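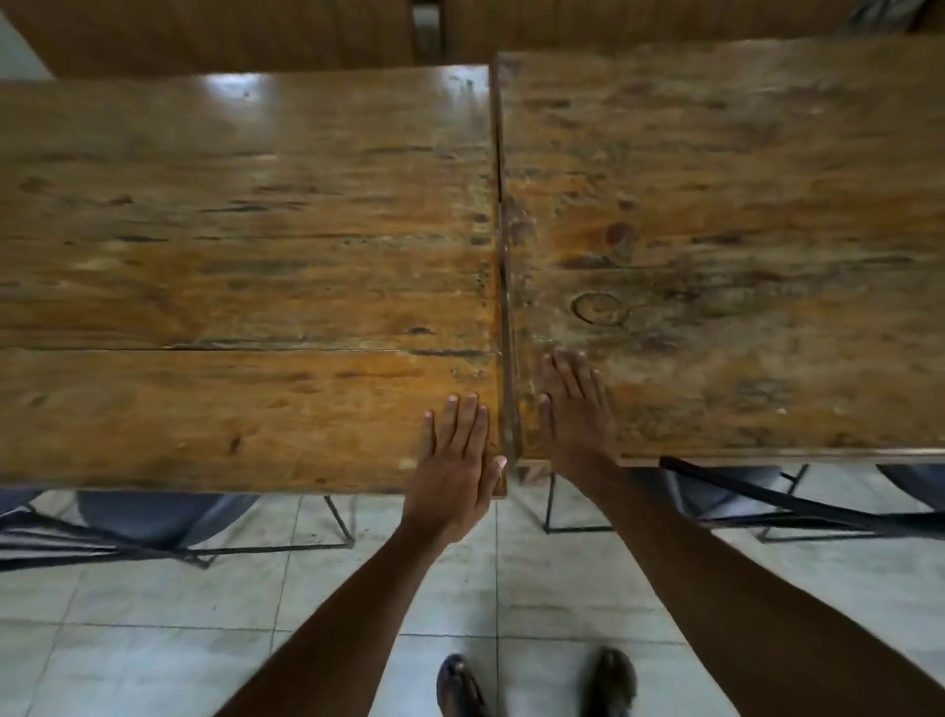 According to Kulsoom, the Tornmont desks had never met flush, and the tolerance in the inventory manual was fiction. She said it over the phone, with the form open in front of her at the Plumeck office. Parveen Minhas had the same form on a clipboard on the floor and no hands free for it.

Section 6 concerned paired desks. The gap was to be closed by hand pressure only, palms flat, one per desk, and then recorded.

"It's wider at my end," Parveen said.

"Put down tapered."

"There's no box for tapered."

"Then put down other."

She put down other. Under surface condition she wrote: scratches, pits, finish worn through in patches. Under markings she wrote: circle, carved, with tail, right-hand desk. The form asked whether markings were attributable. She had sat in this room for 2 years, and the circle had taken most of a July detention, done with the point of a compass while Swati kept watch on the door. The tail was where the compass had slipped.

"Attributable?" Kulsoom asked.

"No."

"Disposal or retention?"

The truck for Prutholm was booked for four o'clock. Disposal was colour-coded red. Parveen pushed at the right-hand desk once more with the heel of her palm, then let go of it and picked up the clipboard.

"Retention. Asset 1358."

"Both of them?"

"They're a pair," she said, and looked for the box.

Print this story | E-mail to a friend

We use cookies to remember your reading preferences. Accept | Manage settings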